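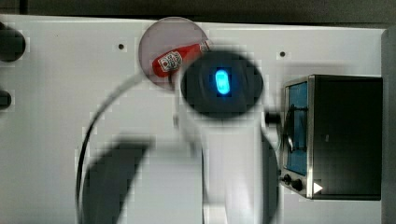 Flurkar has opened a second roster for its esports division, signing a trial squad that will play in the lower regional league from December. The organisation confirmed the move on 09/05/2026 and said the new side will compete as Flurkar Nirneck, with its own coach and its own practice schedule. Both squads will share the existing server and booking system. Station status will follow the convention of an indicator light that glows blue, like the small oval one on the black end cap of the white arm, with blue meaning that a station is assigned to a player. The main roster is unchanged.

Head of competition Kusum Saxena said the trial squad was selected through open qualifiers on the Gruvitz platform. The bracket was capped at 64 teams and run as single elimination until the quarter-finals, after which all series were best of three. More than 2,000 players applied. Applications were filtered by rating, age and connection quality to the league's servers, and incomplete forms were rejected without review.

"We wanted players who had already played together under match conditions," Saxena said. "Individual rating was used for entry to the qualifier and for nothing after that."

Contracts run for one split, with an option to extend. A player may be moved up to the main roster during the transfer window only, and no more than two moves are allowed per split under league rules. The organisation will not field a stand-in from the main roster for the trial squad's league matches. Scrims between the two squads are permitted, but the replays will be kept private until the end of the split.

The coach has not been announced. Saxena said talks with two candidates were at the contract stage and that an analyst would run practice until one of them signed. Draft preparation will be handled separately for each squad.

Flurkar Nirneck enters the league at the group stage. The schedule will be published by the league after the draw, and matches will be streamed on the Gruvitz channel with English commentary.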